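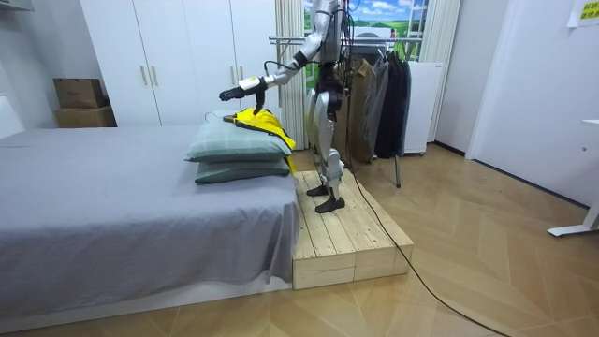 Prener Textile Care – Product and Technical Communications

Prener releases Oberholzer 84 low-temperature detergent for shared laundries

Prener has added a low-temperature liquid detergent, Oberholzer 84, to its range for hotels, dormitories and care homes. The product is sold to commercial customers from April and replaces the powder sold under the Skovska name.

Oberholzer 84 is dosed by pump and is meant for mixed loads of bed linen and everyday clothing. It contains no optical brighteners, so colored garments and white sheets can be treated with the same product – though Prener still advises sorting by color for the first three washes of any new item.

The formula was tested over 1231 wash cycles at the company's own laboratory. Test loads were cotton and cotton-polyester fabrics stained with body oil, coffee and makeup. Results were read against unwashed control swatches from the same roll. Loss of color was measured after every tenth cycle.

"Most of our customers wash at lower settings than they did when the powder was designed," said Heriberto Ventura, head of product development at Prener. "The powder left residue in short cycles. A liquid with a different enzyme blend was the simplest way to deal with that."

The detergent comes in 200-liter drums and in smaller canisters for sites without a fixed dosing system. Existing Prener pumps can be used after the feed lines have been flushed with clean water. Settings for hard and soft water are printed on the drum label and repeated in the data sheet.

Orders for Skovska powder will be filled while stock lasts. Over 3000 sites now have a supply contract for the powder, and these contracts carry over to the new product on the same delivery schedule.

Safety and technical data sheets are available from Prener customer service on request.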